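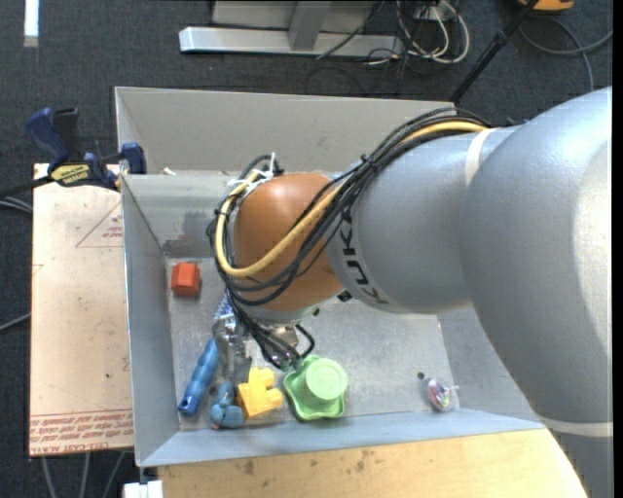 Kidalwood started with a secondhand KUKA arm, a bare concrete shed out the back of Pundska and more optimism than floor space. We're a shared workshop for people who like building robots in their own time, and I'm the one who answers the emails (sorry if yours is still waiting!). The job on the go at the moment is bin picking, so there's an open metal bin under the gripper with a few toys in it, a yellow chunky one, a long blue one with ridges, a little green dish, and the arm has to sort out which is which. Toys are great for this. They're cheap, they're odd shapes and my kids have 200 of them. We clamp things down with whatever's handy, usually a bar clamp, and we're forever redoing the cable ties.

Members get a key, a shelf and a 24 hour door code. It's $70 a month, tools included, and you bring your own safety glasses. We ask new people to do 2 evening inductions before they go near the big arm, then you can book it in blocks. The smaller benches you can just turn up and use.

We shifted to carpet tiles in September, which my knees love, and the El Ouafi bench got a proper vice out of the same budget. Next up is Drarkau, our mobile base, currently all wheels and no brain. If you've got a spare motor controller in the garage, or just fancy a look around, come by after 6 pm and knock loudly.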